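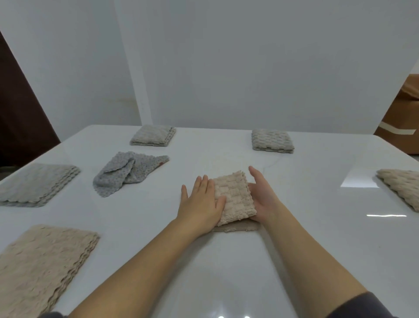 Folding a beige towel on a white tabletop.

Call for Applications: Field Documentation Officers
Vokbridge Center for Civilian Harm Reporting
Location: Erkden field office, with travel in the surrounding districts

The Vokbridge Center for Civilian Harm Reporting invites applications for 4 positions as Field Documentation Officer. Successful candidates will join the Center's office in Erkden and will report to Ayten Baysal, Head of Field Documentation. The positions are full time and begin in July.

The Center records injuries to civilians, damage to homes and farmland, road closures, and restrictions on access to schools and clinics. Its records are used by lawyers, journalists and relief agencies. The Center takes no part in election campaigns and accepts no funding from parties to a conflict.

Duties

Officers will visit the site of a reported incident as soon as access is safe and permitted. They will take statements from injured persons, relatives, medical staff and other witnesses, and will enter each statement in Illo, the Center's case database, within 7 days of the first interview. Every entry must separate what the witness saw from what the witness was told by others.

Officers will also keep in contact with village councils, clinics and local reporters, prepare short written summaries for the weekly bulletin, and correct published entries when new information comes to light. Corrections are signed by the officer who makes them and remain visible to readers.

Interviews with minors are held only with a parent or guardian present, and only by officers who have finished the Center's child interview course. Names of minors are not published under any circumstances.

Requirements

Applicants must have a university degree in law, journalism, social work or a related subject, or equivalent work experience. Experience in taking witness statements is required. Applicants must write clearly in English and speak at least one language in daily use in the Erkden districts. A valid driver's license is required. Training in first aid is an advantage — officers often work far from a hospital — but it may be completed after hiring.

Persons who hold office in a political party, or who have done so recently, should state this in their application. It does not exclude them from the first stage of review.
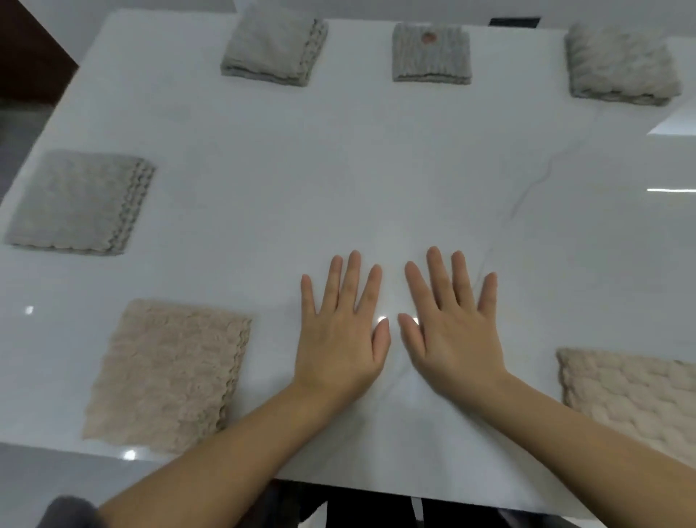 May I apply if I have never worked in a conflict area?
Applicants without such experience are considered if they have taken witness statements in other settings, such as a court, a legal aid office or a newspaper. They attend the full training course before their first field visit.

Terms of employment

The contract is for one year and may be renewed. The first 7 weeks are spent in training at the Erkden office, on full pay. Training covers interview methods, protection of sources, road safety and the use of Illo. Officers work in pairs and do not travel alone to an incident site. Work on Sunday is sometimes required and is made up with a day off in the same month.

The Center provides health and accident insurance, protective equipment, a work telephone and access to counseling. The Stojanović Fund, which supports the Center's training program, also pays travel costs for candidates invited to an interview in person. Housing is not provided, although the office keeps a list of rooms for rent.

How to apply

Applications should contain a resume, a cover letter of no more than one page, the names of two references, and a writing sample. The writing sample may be a news report, a case note or a statement summary. All details that could identify a witness or a victim must be removed from it before it is sent. Samples that contain such details will be deleted unread, and the applicant will be asked for a replacement.

Please address applications to Oi-ling Chiang, Recruitment Office, through the form on the Vokbridge careers page, and quote reference number 49. Applications on paper may be handed in at the Erkden office on any working day before 4 p.m. Selected candidates will complete a written test marked out of 100, followed by an interview with Ms. Baysal and a member of the legal staff.

The Center welcomes applications from all communities in the districts where it works. Candidates who need an adjustment for the test or interview should note this on the form. All applicants will receive a written reply.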